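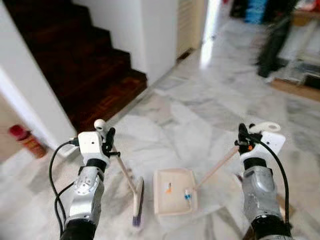 So I finished my practicum report on Friday night, at 11:40, with a heating pad on my back and a bowl of dry cereal next to the laptop, and I have been no good for anything all weekend. A few of you asked for an update on the grad school thing (hi, I know it's been since March!) so let me try to catch you up while I still remember any of it.

Quick recap if you're new. I'm a dental hygienist, I've been one for most of my adult life, and at 45 I decided it would be a good idea to get a master's in public health. Part time, evenings, with a job and two kids in middle school. My sister thinks I've lost my mind. My mother keeps telling people I'm going to be a doctor, and I have stopped correcting her.

The way my program works, you do all the coursework (epidemiology, biostatistics, health policy, the one on program evaluation that everybody puts off) and somewhere in the second year you do a practicum, where you go work for a real organization on a real problem and then write it up. Some people in my cohort got placed at the state health department and do very impressive things with maps. I got Nadent, and I was thrilled, because it's teeth, and teeth are what I know.

Nadent is a little nonprofit that sends hygienists into elementary schools to do screenings and put sealants on second graders' back molars. They cover Beno and the districts on either side of it. If you've never seen a school sealant day, picture a folding dental chair in the corner of a library, a portable light, a suction unit that sounds like a leaf blower, and a line of seven-year-olds who have been told they get a sticker. It's fantastic. I'd do it every day if it paid.

I should say why sealants, since I've had this conversation at so many cookouts that I forget people don't know. The first permanent molars come in at six or seven and they have these deep little grooves on top that a toothbrush bristle doesn't really get down into. A sealant is a thin coating that you paint in there and cure with a light. No drilling, no shot, takes a few minutes a tooth. A lot of kids who don't see a dentist regularly do get to school regularly, so you bring the stuff to the school. That's the whole idea and it has been around for decades.

My question, the one I was supposed to answer with my fancy new skills, was why so many kids weren't getting seen. Last school year Nadent sent home 2,473 permission packets and got back enough signed ones to screen 1,543 kids. I went in with a theory, which is what they tell you not to do. I figured parents were saying no. I'd read all these papers on trust and dental fear and I had a lovely outline in my head with a section on historical context. I had highlighted things in three colors.

Well. Very few parents said no! There's a box on the form for "I do not want my child to participate" and hardly anybody checked it. The forms just didn't come back. And when I started calling families (with permission from the schools, and after an amount of human subjects training that nearly finished me) I heard the same handful of things over and over. They never saw it. They saw it and it was on the fridge. They filled out the first page and got stuck on the second one. One dad told me very politely that he had signed it, and then he went out to the car and found it while I was on the phone with him.

The second page, you guys. I had been handing that packet to people for weeks without really reading it as a parent. It asked for the insurance member number, the group number, the policyholder's date of birth, the name and phone of the last dentist, and the date of the last visit. The program is free whether you have insurance or not. It says that, on page three. So if you're a mom filling this out at ten at night and you don't have the card handy, or you don't have insurance and you're embarrassed about it, you put the thing down to deal with later, and later is when it turns into a placemat. I do this with my own kids' forms. I did it with the field trip form in September and had to drive to the school in my slippers.

Then there was the language thing. The packet was in English and Spanish, and the Spanish was (I'm told by someone who would know) written by a machine in a bad mood. There's also a good-sized group of families at the school out by Pitkänen Park who read neither one comfortably, and they were getting the English.

What I ended up doing wasn't fancy. I made a one-page version. Child's name, birthday, teacher, allergies, any medical conditions we need to know about, yes or no, signature. Insurance went on a separate half sheet that says OPTIONAL at the top in letters you could see from space. We had it properly translated. We tried it at 2 schools this fall, and we asked the teachers to hand it out at parent night instead of putting it in the Friday folder, which is where paper goes to die.

And it did better. I'm not going to throw percentages at you, partly since my advisor hasn't signed off on the tables yet, and partly because it's two schools and they weren't picked at random and one of them has a secretary who could get a signed form out of a stone. My limitations section is longer than my results. But the stack came back thicker, and it came back sooner, and the hygienists got to plan their day ahead of time for once.

A word about Indel, for the three of you who care about software. It's the system Nadent uses to enter screenings, and I spent most of August inside it. I would like those hours back. You can't export more than one school at a time, and when you do, the grade column comes out as dates, so second grade becomes the second of January. I fixed that by hand for a week before I mentioned it to my office mate and she showed me the setting. It was a checkbox. I had to go for a walk.

I also learned that I'm bad at interviews, at least at first. Twenty years of chairside chatting taught me to fill silences (you kind of have to, the other person has a mirror in their mouth) and when I listened back to my early recordings I was answering my own questions. "And was that because the form was long? It's pretty long, right?" Mortifying. By the end I'd gotten better. I wrote WAIT on a sticky note and stuck it to the phone.

And biostatistics, since several of you wrote in the comments last time that you were scared of it too. I passed! It was not pretty. What helped me was doing the problem sets with other people, out loud, on a Tuesday, with snacks. What didn't help was the textbook. If you're thinking about one of these programs and math is the thing stopping you, please go look at what they really ask you to do, and brush up on fractions and logs over the summer before. The free videos are fine. You don't need the expensive prep thing.

Somebody also asked whether it's worth it for a hygienist, money-wise, and I don't know yet. My employer pays a piece of the tuition, which helps a lot, and I'm not planning to leave clinical work altogether. The jobs I look at on my lunch break are things like oral health coordinator for a county, and some of them pay less than I make now. Others pay more and want five years of experience running grants. I have run one bake sale. We'll see.

House news, briefly: the kitchen is a disgrace, the dog has had his own teeth cleaned and was a perfect angel for the vet and for me has never once held still, and my older kid got her braces off a month early and has been smiling at herself in the toaster. I made the pumpkin soup from last year again and it still needs more salt than I wrote down, so if you saved that recipe, double it.

What's left is the oral presentation in three weeks, then one class in the spring, then the big exam. I'm supposed to have a poster too. If anyone has a poster template that doesn't look like a ransom note, please send it my way, I'll trade you the soup.

Posted 18 October 2021 in School, Work, Teeth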